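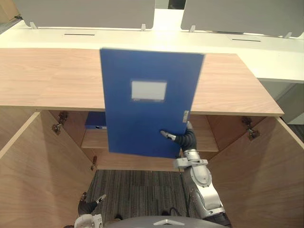

Thắng Nghiêm keeps 142 appliance manuals, and he owns perhaps a dozen appliances. The rest belong to machines that left him years ago: a Keketti bread maker, two Nelarell humidifiers, a fax machine whose troubleshooting section he still calls "pretty gripping."

He began filing in September, after his dishwasher started blinking at him and the manual surfaced under a stack of takeout menus. It took him a weekend to sort the paper by room, then by brand, then by how angry each thing had made him. The last system stuck.

Storklow, the town where he lives, has a paper recycling pickup every other week. He has watched it go by with a manual in his hand and gone back inside.

His sister thinks all of this is online. Most of it is. The Krajčí espresso machine manual runs 184 pages there, in a type size meant for ants, and the page on descaling is missing. Thắng has that page. He has lent it out twice, and both times he asked for it back by the end of the day.

The dishwasher still blinks.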